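About Makum

Makum is a small tableware and table-setting studio, and we love a laid table more than almost anything! Hae-won Hong started it with one shelf of plates and a very patient landlord. Now we have 38 patterns on the shelves, and people drop in from all over the neighbourhood to borrow, buy or just have a look (the kettle is usually on).

Our evening classes have room for four people at a time. We begin with the cloth, then the mats, and then everyone goes digging through the cupboards for plates in their favourite colours, which can take a while. 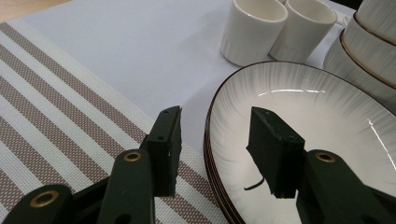

Striped woven placemat, oval plates with a thin brown rim and two white cups on a pale cloth.

We're very fond of oval plates. They suit a whole fish, a pile of dumplings or a slice of cake, and they stack well in a narrow cupboard. Our Konum hire sets come in boxes of 30 pieces, ready for a birthday lunch or a family dinner, and we'll happily mix in odd cups if you'd like something less matched.

New placemats arrive every October. Come by after 4 p.m. and help us unpack them!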